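Workshop Tips: Care of the Hand-Held Grippers

Stodthorpe Technical Workshop, Bench Section
Revised 24 August 2019

These notes apply to the paired grippers used at the Fendora bench. Users are asked to read them before their first session and to keep the bench as they found it.

Before starting, wipe the finger tips with a soft, dry cloth. Do not use solvent on them. Open and close each gripper fully, and listen for grinding. A gripper that sticks should go back on the shelf with a red tag — please do not oil it at the bench.

Check the top plate next. It should not rock when pressed at the corners. If it does, tighten the screws by hand with the short driver, a little at a time on each.

Cables fail more often than any other part. Leave enough slack for the wrist to turn freely, and never carry a gripper by its cable. Connectors are to be pulled by the body, never by the wires.
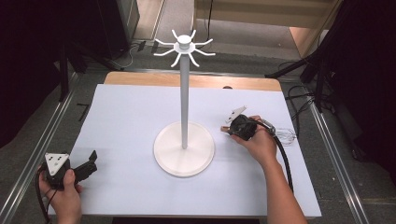

Both grippers in hand at the mug tree stand.

For the first check of the day, place the mug tree on the white board and leave the hooks bare. Bring each gripper in slowly from its own side. Stop if a cable catches on the base or pulls tight. Mugs may be added once both grippers move freely.

Finger tips are replaced after about 50 hours of use, or sooner if they are torn. Spare tips are in drawer 805, in bags of two. Change both tips on a gripper together and enter the change in the Drondanis log.

At the end of the session, coil the cables in wide loops and lay the grippers on their sides in the padded tray. Nothing should be stacked on top of them.

Questions about repairs should be directed to Glenys Bright, Bench Section.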